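Keeping Two-Part Covers and Shells Together

If you do any tinkering at all, you end up with plastic covers. Housings, shells, the two halves of whatever was wrapped around the thing you really wanted to get at. I've been putting things apart and back together in my basement for longer than I care to say, and I still think the covers cause more grief than the screws do (and the screws are bad enough!).

My first bit of advice is to give the halves a place to stand before you open anything. The floor is fine if it's carpeted and you've run the vacuum over it, but a sturdy carton is better, one with a flat top that doesn't sag when you press on it. I keep a couple of big ones for exactly this and I won't let anybody flatten them for recycling.

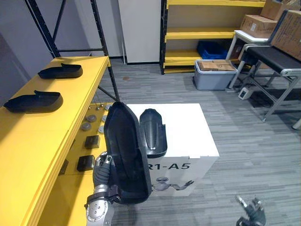
Matte black plastic is the fussiest of the lot. It shows every fingerprint and every little scuff, so wipe your bench down first and lay the long shallow pieces with their open sides up. The outside face will be against the bench, I know, so put an old pillowcase or a bit of felt under it if you care about the finish. Deep pieces I stand on end if they'll stay there, and if they wobble I lay them down and stop arguing.

Before you close up a pair, look along the inside for ridges and notches and find where each one meets its partner. My friend Tonantzin Sandoval once spent a whole evening sanding an edge that was perfectly good, when all she had to do was turn the piece around. Go slowly, press with your palms, and if it won't close, open it again and look.

A lower shelf under the bench is a blessing for the small stuff. Set the parts out in rows in the order they came off, left to right, and put them back right to left. I have 24 jam jar lids that I use as little trays, and they slide in and out nicely.

For cleaning, I like warm water with 2 drops of dish soap and a soft cloth, then a dry cloth straight after. If there's sanding to be done, I wouldn't go any coarser than 500 grit on a part that shows, and I finish with 1000, wet. Let everything dry overnight before it goes back together.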